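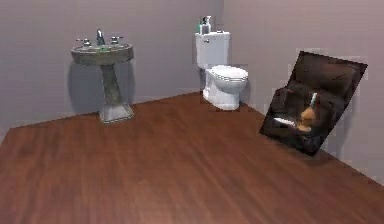

Pedestal sink and wood plank floor, computer rendering

Lisden Town Council: your questions about the co-option of a new councillor

We have had a good many letters and calls since the seat in Cabrera ward fell vacant, and a fair few of you have stopped us in the street as well, so we thought it would be kind to everyone to gather the usual questions in one place. If yours is missing, do please get in touch with the clerk's office and we will add it.

Why is there a vacancy at all?
Councillor Ramil Panganiban stood down at the end of the summer after 9 years on the council. He has moved over to Zavura to be nearer his grandchildren, and we miss him very much already, particularly at planning meetings, where he knew every footpath by name.

Why wasn't there an election?
The notice of vacancy went up on the boards and on the website as it should. If ten electors had written in asking for a by-election within the time allowed, there would have been one. Fewer than that did, so it falls to the council to choose somebody, and that is what we mean by co-option. It is a perfectly ordinary way of filling a seat between elections, although we do understand that some of you would have liked a vote.

Who can put themselves forward?
You need to be 18 or over and on the electoral register for Lisden, or to have lived or worked in or near the town for the past year. There are some rules about bankruptcy and certain convictions, and these are all set out on the application form. You don't have to belong to a party, and you don't need any experience of council work.

What does the form ask for?
Your name and address, a declaration that you qualify, and a page or so on why you would like to do it. Please don't fret over the wording — plain and short is quite all right.

How will the choice be made?
Each applicant will be invited to speak for a few minutes at the November meeting, which starts at 7 pm in the Lutier Room. Councillors then vote by show of hands. The winner needs more than half the votes of those present and voting, so if there are three or more applicants there may be several rounds, with the lowest dropping out each time.

May I come and watch?
Of course, and you would be very welcome. Public questions are taken at the start, before the vote.

When does the new councillor begin?
As soon as the declaration of acceptance of office is signed, usually the same evening. Our deputy clerk, Estrella Sandoval, will go through the paperwork and the register of interests with whoever is chosen.

Is it paid?
No, though mileage on council business outside the town can be claimed back.

How long does the seat last?
Until the next ordinary elections, when all the seats come up together and the co-opted member can stand like anybody else.

Who looks after Cabrera ward in the meantime?
Councillor Rehema Urio, who holds the other seat, is dealing with everything, including the 47 replies to the parking survey that came in under Mr Panganiban's name. If you wrote to him and have heard nothing, please write to her.

Where do I send my form?
To Estrella at the clerk's office, by post, by email or through the door.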